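# The last hook-maker in Plostbridge

26/10/2021
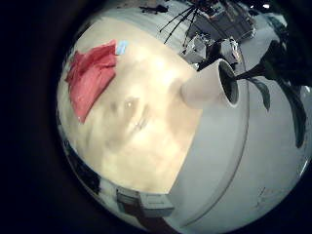

## "It's a bent stick with an edge"

The Leten workshop makes billhooks. It makes them in two rooms behind what used to be a dairy, at the end of a lane that the post van has given up on, and it has done so under the same roof for 116 years. Its present smith would like it known that he has not been there for all of them.

He asked me not to use his name. "People ring up," he said. "They want to talk about swords."

He doesn't make swords. He doesn't make hunting knives either, or anything with a skull on the handle, and he was once asked for an axe suitable for a wedding cake, which he declined. What he makes is the hedge-layer's hook in the local pattern: a curved edge on one side, a straight edge on the other, and a socket for an ash handle as long as your forearm.

"It's a bent stick with an edge," he said. "I don't know why anybody writes about it. Do you want tea?"

## On steel, and where it comes from

The steel used to be whatever came in on the cart: worn files, harrow tines, bits of railway. These days he buys new bar from Myklebust, a stockholder on the coast, and is unsentimental about the change.

"Old files are lovely till you get one with a crack you didn't see. Then you've done three hours' work and it goes *tink* in the quench. It's a very small noise. You'd be surprised how much you can dislike a small noise."

He still keeps a heap of scrap by the back door. Visitors like it, he says, and now and then he needs to prop something up.

Each blade starts as a length of bar, cut cold. The socket is forged first, opened out into a fan and then wrapped round a cone until the edges meet. The curve comes next, over the nose of the anvil, and last of all the bevels. I asked how he judges the curve.

"There's a pattern on the wall. I look at it, then I do what I was going to do anyway."

## The hammer

Most of the heavy work goes through a power hammer called the Cudusano. Nobody has found out whether that was the maker or the model. The plate on the side gives the one word and nothing else, and letters to likely museums have brought back two polite replies and a leaflet about steam ploughs.

It strikes 90 blows a minute when it is in the mood. In April it was out of the mood completely, and he drew down a whole order by hand.

"I was in bed by seven every night. My wife thought I'd joined something."

I asked whether he had thought of buying a newer one. He looked at me the way people look at a dog that has eaten a glove.

## Hardening, tempering, waiting

The blades are hardened in oil and tempered in an oven that came out of a school kitchen. It still has a setting marked PUDDING, a little above the one he uses. He checks the colour of the steel by eye, in poor light, with the door shut and the radio off.

"Straw going to brown. Go past that and you've made a very nice ornament."

Grinding is done wet, on a stone he trues up himself. After that the handle is driven on hot, pinned, and left alone overnight. A hook costs £60, a price he put up last winter after what he describes as a family meeting. The waiting list is 3 months, or longer if you ring to ask about it.

## What happens next

There is no apprentice. There was one, who was good, and who now fits kitchens and is much better paid. The smith bears no grudge and has had a discount on a worktop.

He does run a day course, with room for two people at a time, and says most of them go home with something that will cut. I asked what the rest go home with.

"A burnt sleeve, usually. They seem happy enough."

By then the tea had gone cold, and he had a fire to see to. He walked me as far as the lane and asked whether the article would say where the workshop was. I said it would say Plostbridge. He thought about it.

"Well," he said, "don't mention the lane."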